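Open day at Branedis
Apr 28, 2023

I finally got over to the open day at Branedis. I had missed the one in September because of a wedding, and Radwa Radwan had been telling me for months that I should see what they were doing with household robots. She works upstairs in accounts and gets two guest passes. I took one and her cousin took the other.

Parking was in the back lot, and you signed in at a folding table and got a sticker. There was coffee. The talks were on the second floor and the demonstrations were in a long room downstairs with three stations. I skipped the first talk and went straight down, which I recommend if you ever go, as it filled up fast after 11.

I should say what I know about this, so you can weigh the rest. I fix commercial dishwashers for a living and I read a fair amount about robots, but I have never programmed one. I was mostly there to find out how close these things are to doing anything useful in a house.

The station I spent the most time at was run by Elaine Bragança. Her group works on a simulator called Tekcombe. It is a physics program with rooms in it, and a robot in the program practices chores in those rooms before anyone lets the real one try. She had it up on a big monitor and was taking people through a bathroom, starting at the door.

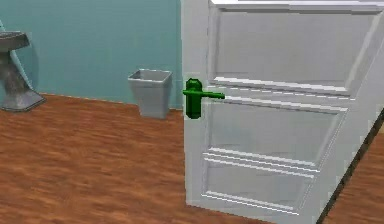 Doors are harder than I expected. Elaine said a lever is friendlier than a knob because the robot can push down on it and doesn't have to wrap its fingers around anything, but then it has to pull or push the slab while its own base is rolling, and those two motions fight each other. If the base lags, the arm gets dragged. If it gets ahead, the hand slips off. In the simulator they can change how stiff the hinge is and how heavy the door is, and run the same attempt up to 300 times in an afternoon. The settings get shuffled each time so the robot doesn't learn one particular door by heart.

I asked what happens when it fails. She said it gets logged, the room resets, and it goes again. Nothing breaks and no one has to stand there with a hand on the stop button. I have stood next to enough machines with my hand on the stop button to see the appeal.

Mounir Benmoussa, who looks after the software side, took over for a while and let people move the viewpoint around with a game controller. A boy who was maybe 8 was much better at it than the adults. Mounir talked about how the robot decides where it can drive. It builds up a map as it goes, and anything it can't identify it treats as something to stay clear of. He said that is fine in a big room and a problem in a small one, where staying clear of everything means never moving at all.
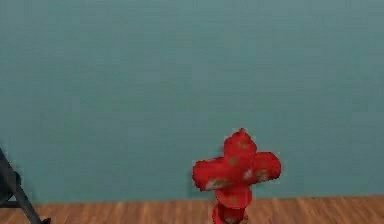 Does it matter whether the thing in the way is something you would find in a real bathroom?

Mounir's answer was that for driving, the shape and the size matter and the name doesn't. The planner needs to know how wide a thing is and how far out it sticks. The name starts to matter when the robot is told to fetch or clean something, and that is handled by a different part of the program.

Radwa's cousin asked about cost. Mounir said he didn't set the prices and there wasn't a price yet anyway.

I went up for the second talk, by Fouad Bouzid, which was on grippers. He compared two hands, one from Brallum and one they build in house. Most of it was about fingertip pads and how quickly they wear. I took a page of notes and I will type those up separately if anyone wants them. The short version is that soft pads hold better and die sooner. He ran over by a good bit and they had to cut the questions.

Lunch was sandwiches from a place called Tawfik down the street. The chickpea one was good. I ate with Ayman Zaki, who used to be in my line of work and now does maintenance on the real robots. He said most of his week is cables. They rub at the joints and crack, same as on anything that bends all day.

After lunch I went back to Elaine's station, as it was quieter by then. 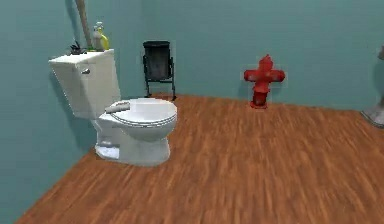

What I wanted to know was how they pick the chores. Elaine said they started with a list of things people with bad backs or bad knees said they would hand over first, and cleaning the bathroom was near the top. It makes sense to me – my mother would give up hers tomorrow. The trouble is that cleaning is really a lot of small moving jobs before any wiping happens. Take the top of the toilet tank. With a spray bottle and other odds and ends sitting up there, every one of them has to be picked up, put somewhere, and put back. The bottle is the easy part, she said, being upright and a decent shape to grab. Anything soft lying across the lid is worse, as cloth is slow to simulate and they fake a lot of it with stiff shapes for now.

She was straightforward about where things stand. The robot does well in the simulator and less well in the practice room across the hall, and the gap between the two is what most of the staff are working on. We got to look into the practice room through the window but it wasn't running. Ayman had the arm apart.

I left a little before they closed up. Radwa says the next one will have the real robot going if the parts come in. I put my name down for it. Bring a jacket if you go, the downstairs room is kept cold.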